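Sorting and Storing Small Items at the Workbench
Household and Workshop Guidance, Brermont Residents' Workshop

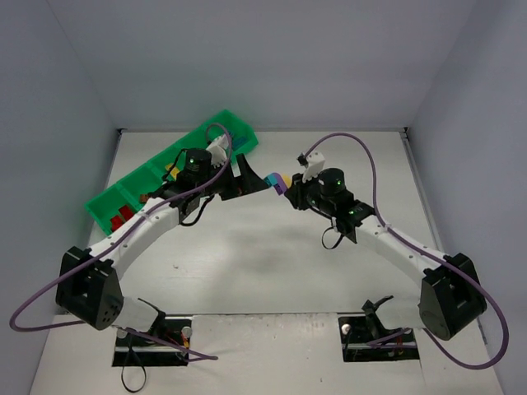 Small items are the most frequent cause of disorder on a shared bench. Blocks, pegs, offcuts, game pieces and spare fittings are put down for a moment and remain for a month. The following guidance applies to the benches in the main workshop and may also be used at home, where a kitchen table often serves the same purpose. It replaces the leaflet issued to members last August.

Preparing the surface

Clear the whole top before sorting begins. Items that belong elsewhere should be taken there at once and should not be moved to the far end of the bench. Wipe the surface with a damp cloth and a little washing-up liquid, then dry it with a second cloth. Abrasive pads leave fine scratches on pale tops, and these hold dust and pencil marks.

A pale, plain surface is preferred for sorting work. Dropped screws and small coloured pieces are seen more easily against it. Where the bench top is dark or heavily marked, a sheet of light card 40 cm deep may be laid along the front edge and fixed at the corners with masking tape.

Trays

Each category of item should have its own shallow tray. Members are asked to observe the following.

Trays should be no more than 6 cm deep. Deeper containers encourage mixing, and the lowest layer is seldom used.
Place the tray within easy reach but clear of the working area in the middle of the bench.
Do not stack a full tray on another full tray.
Label the short side, where the label can be read from the front. Pencil on masking tape is sufficient.
A tray that has held oil or adhesive must not be returned to general use until it has been washed and dried.

Jututness trays are kept on the lower shelf beside the sink. Schwaiger trays have a higher rim and are reserved for round items that roll.

Sorting

Sort by use first and by size second. Sorting by colour is attractive on the shelf, but it separates pieces that are needed together. The exception is children's blocks and puzzle pieces, for which colour may be the quickest guide when a set is being put back in its box. Pieces with several colours should be kept with the set to which they belong. If the set is not known, they should go into the tray marked "Unmatched", which is reviewed at the end of each month.

Take one handful at a time. Tipping out an entire box produces a heap that must then be dealt with in a single sitting, and the bench may be required by another member.

Cleaning painted and printed pieces

Wooden pieces should never be soaked. Use a cloth wrung out in warm water, clean one face at a time and stand the piece on a rack until it is dry. Plastic pieces may be washed in a bowl, with a sieve placed over the plughole. Sticky residue from old labels can usually be removed with a drop of cooking oil left for ten minutes and then washed off with soap. Test on one face before treating the remainder.

Cables and leads

Loose leads should be kept off the sorting area wherever possible. A lead that must cross the bench should run along the back or the side, with enough slack to prevent pulling. Leads not in use should be coiled loosely and secured with a fabric tie. Tight winding around the hand damages the wire near the plug. Hanging loops at the edge of a bench may catch on sleeves and chair backs, and members should check for them before sitting down.

Storage

Lidded boxes from the Bemmont cupboard hold nearly 100 small blocks each. Boxes should be filled to just below the rim so that the lid closes without pressure. Heavy boxes are to be placed on the two lowest shelves.

Requests for additional trays or labels should be addressed to Nattawut Nilsuwan at the stores counter. Questions concerning the children's sets should be directed to Ngan-ling Hsiao. The stores counter closes at 4.30 pm, and borrowed trays should be returned before that time.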